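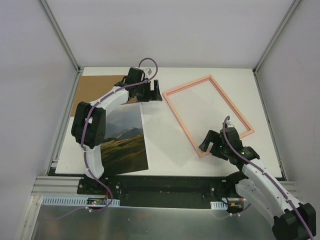 Print under the left arm, empty frame at back right, right gripper over its bottom corner.

Aug 7, 2019. Framing task, contact labels vs. plain cloning

OK, long one today, and I want it written down before I forget which checkpoint was which. (I already forgot once this week and had to work it out from the file sizes, which is no way to live.)

The question we've been poking at: does the policy get better at the insert if we make it predict contact as a side job? Same network, same demos, same cameras, but with one extra little output head that says "is this gripper touching something it shouldn't be letting go of, yes or no." Muchen Song's idea from the Monday meeting. I was lukewarm on it. I thought the network would learn the label from the gripper opening and ignore everything else, and I said so, fairly loudly I think.

Data first. We have 79 demos of the full task, both arms driven by hand from the leader pair. I went through every one and kept 57. The ones I threw out were mostly the same problem — operator gets the print half in, doesn't like it, backs out, and then sits there thinking with both arms frozen. The network loves those pauses. It learns to pause too, beautifully, and never comes out of it. I did keep a few where the operator fumbled but recovered without stopping, and I'd like us to record more of those on purpose.

Labeling contact was the boring part. I tried getting it from servo current first and the signal is mush on these arms. The shoulder joint sees more load from holding the arm up than it does from a gripper bumping the frame. So I did it by eye from the wrist video with Luo, our frame-stepping script, and held out 2,580 hand-labeled time steps that neither run ever trains on. If anybody is using Luo on the lab machine: arrow keys now step by one, shift-arrow by ten. I swapped them and it's so much nicer.

Two runs, trained overnight:

Leltier = plain behavior cloning, actions only.
Nultano = same thing plus the contact head, contact loss weight set low.

Names come off the run-name list, so don't read anything into them. Same seed, same schedule, same image crops. I checked the configs against each other twice this morning and the loss is the only line that differs.

Rollouts after lunch, 15 per policy, alternating so that if the light changed or a servo got tired it would hit both equally. Frame placed by hand at a different angle every time, print too. A run counts as a success if the print ends up inside the frame opening and neither arm is still holding anything. I'm not scoring straightness yet.

Leltier: six good.
Nultano: nine good.

So, better! I'm happy, but that's a small gap on a small number of tries and I wouldn't put it on a slide. What interests me more is how they fail, which really does look different. Leltier mostly loses it at the regrasp, where the right gripper opens a beat early, the frame slides, and then the left arm carries on delivering the print to the place where the frame used to be. I saw that over and over. Nultano only did it once. Its failures were nearly all at the start, picking up the print: it comes in too shallow, the fingers close over the edge without catching it, and away it goes with nothing, very confident.

That second failure makes sense to me if I squint. The contact head should be saying "no contact" there, and it does say that (I logged it), but nothing in the action output is forced to listen. The two heads share features and that's all they share. Muchen wants to feed the predicted contact back in as an input at the next step. I'd like to try that too, though I worry about it latching: one wrong "yes" and it believes itself forever. We could randomly blank that input in training, same trick we used for the joint positions. 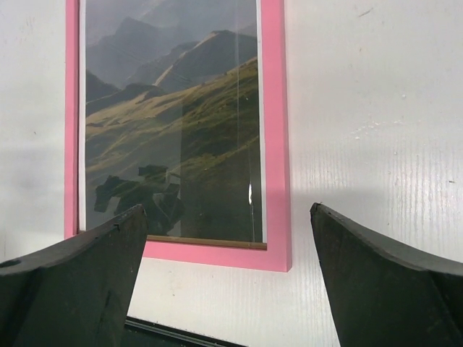 Wrist view with the print in the frame. Note the dark reflections lower left and the glint by the right inner edge.

The glass is going to be a pain. In the wrist view you get dark blocky shapes over the lower left part of the photo, probably the gripper or something near it, and they sit right on top of the grass where the grass is. Add the bright line down the right side and that hard white spot, and there's plenty for a network to latch onto that has nothing to do with where the frame is. I blacked out the photo area in the held-out clips and ran both policies on them offline. Leltier's predicted actions moved a lot. Nultano's moved less. I don't want to oversell this one, because I drew the masks by hand and some of them ate into the pink.

The pink, by the way, is great. Easiest thing to segment we've ever had on that board. If we swap to the other frame we'll lose that for free, so it should be its own experiment and not something we change along with the network.

Contact head accuracy on the held-out steps looks good overall and lousy on the ones right around touch and release, which are the only ones I care about. Most of a demo is either clearly touching or clearly not, so the overall number flatters us. I'm going to re-score using only a short window on either side of each change. I also suspect my own labels are off by a frame or two there. Muchen is labeling a handful of the same clips without looking at mine and we'll compare.

Hardware stuff: the purple cable on the right arm makes a tall loop above the gripper, and I'd like a bit less slack in it before the next batch. Not so tight that it pulls at full reach, please. Left one can stay. The clips from Fendex haven't come, so tape for now.

Also found that the reset script homes both arms at the same time, and if the left one finishes low they get closer than I like. I've put a delay in. It's ugly. It works for the moment.

To do:
Re-score contact around the transitions only.
Record more fumble-and-recover demos, regrasp especially.
Try contact fed back as input, with blanking.
Rerun the blackout test with masks that leave the frame alone.
Shorten the right cable loop, then check full reach by hand before powering anything.
Rename the checkpoints so the run name is in the file name (me, tomorrow, first thing).

Muchen — I was wrong about the gripper opening thing, at least partly. I fed the contact head a fixed opening value and it still got most of the clear cases from the images alone. Plots are in the Nultano folder. The axis labels are swapped on the second one and I'll fix it when I redo the scoring.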